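Looking after a piano or harpsichord at home: quick tips

Bits and pieces picked up over the years, jotted down between lessons. Skip what you know.

Where it goes
Inside wall. Not by a radiator, not over underfloor heating, not in the bay window however nice it looks there. Sun fades the case and bakes the soundboard. If the window is the only place, thin curtains, drawn by lunch.

Damp and dry
Worst time is when the heating goes on. Harpsichords feel it first, uprights a few weeks after. A cheap humidity dial on the lid tells you plenty. Ours is a Motero, nothing fancy. Look for slow drift, ignore the daily wobble. Bowl of water under the instrument is an old trick, fine, but change the water or it goes slimy. And don't kick it over.

Keys
Plastic tops: cloth wrung out hard, one drop of washing up liquid in the bowl, wipe towards you. Dry straight after. Never sideways, the muck goes down the gaps. Ivory: dry cloth, barely damp if really grubby. No spray polish anywhere near them. Bone and bare wood naturals on harpsichords, dry only.

Sticking key
Check for a pencil first. Or a coin. Then wiggle it side to side, gently. If it comes back up slow on a muggy day it's probly swollen and will sort itself out. Still stuck after a week, ring your tuner.

Jacks (harpsichord only)
Take out one at a time, put it back in the same slot. They are not all alike even when they look it. Number them in soft pencil if they aren't already. Plectrum hanging up? Look for a rough edge underneath and shave a whisker off with a fresh blade. A whisker. You can't put it back.

Rust on tuning pins
Leave it alone. No oil, ever. Oil gets in the wood and the pin won't hold.

Small parts
Screws, springs, bits of felt, all roll away the minute you look round. Work on a light coloured surface, something with sides for the tiny stuff. Old cup does it.

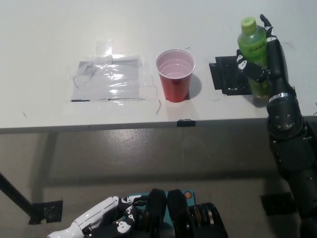 Felt and moth
Lift the bottom panel in September and have a look with a torch. Grey fluff and little cases means moth. Hoover with the soft brush, go easy round the pedals. Cedar blocks help a bit, sand them when the smell goes.

Buzzes
Nearly always somthing in the room. Picture glass, lamp, a loose hinge pin. Play the note over and over while someone else goes round touching things.

Tuning
Twice a year for a piano. Harpsichord, learn to do it yourself, 30 minutes once you've got the knack. Soft slow pulls on the lever and listen.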